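4. Running the Clutter Test on Molia

Okay, if you've made it through section 3, your arm is bolted down, the wrist camera is talking to the computer, and the fingers open and close when you tell them to. Now comes the part I like best!

Quick background, so the steps make sense. Molia is the grasping policy Babak Kermani and I trained in July, and the question we keep poking at is simple: does it still go for the right object when the counter is full of other stuff? We trained two versions. The first (I call it Futer, after the old code folder) saw 2000 demos on a plain gray bench. The second, Haltance, saw the same number of demos, but with the background and the extra objects swapped between them. This section walks you through comparing the two the way we did.

Before you start

Clear out the last session's logs, or the scoring script will happily mix them into your results. I lost a whole Friday to that one.

CAUTION: Keep your hands outside the rails any time the arm has power. Pause is not the same as off. Use the red button on the wall box.

Setting up the counter

1. Pick one target object and put it near the middle of the counter, inside the reach of both fingers. Long, awkward things make the best targets. Boxes with hinged lids are my favorite.

2. Add your distractors. Mix the shapes up: something tall toward the back, something flat and long to one side, a few small round things near the corners. Toy food is great for this and you can get a bag of it for next to nothing.

3. Leave the target uncovered. You want clutter next to it, and a pile on top is a different test (see section 6).

4. Send the arm to the start pose with the fingers spread, then open the wrist view and check it before you go any further. You should have both fingertips in view at the bottom and the whole target past them. 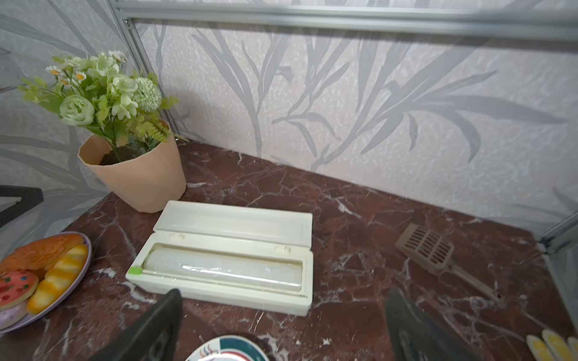
Wrist view at the start pose. Target: cling-wrap dispenser, lid open. Distractors include the scoop, the flower pot and the toy food.

5. If the target is half out of view, move the target. Please don't nudge the camera! Every result you've saved so far depends on that mount staying put.

NOTE: A busy background is fine. Patterned wallpaper, veined stone, whatever you've got. Shiny targets are the ones to watch, and clear plastic film is a real pain because the bright streak on it moves as the wrist moves.

Running the trials

6. Load Futer first and set the trial count to 60. Press Start and let it go. The script stops after each try and waits for you to put things back.

7. Mark each try as a hit or a miss. A hit means the fingers closed on the target and held it off the counter for 5 seconds. Brushing past it doesn't count, and neither does grabbing a banana (tempting as it is to give partial credit).

8. Load Haltance and do the same thing again, with the same layout list in the same order. The list is saved as layouts in the Haddadin folder, and the script picks it up by itself.

9. Run the scoring script. It prints a hit rate for each version and a little table of what got grabbed by mistake.

What you should get

On our bench Haltance hit 92 percent with the clutter in place. Futer did well on a bare counter and fell apart once we filled it, mostly by reaching for whatever was brightest. If your Haltance number comes out way under ours, rerun the finger calibration in 3.4 first, then check the exposure setting. Babak's rule is to change one thing per run and write it in the log, even when you're sure it won't matter.

When you're done, send the arm home, hit the red button, and copy the logs off before you close the program. They go in the temp folder, which gets wiped at restart.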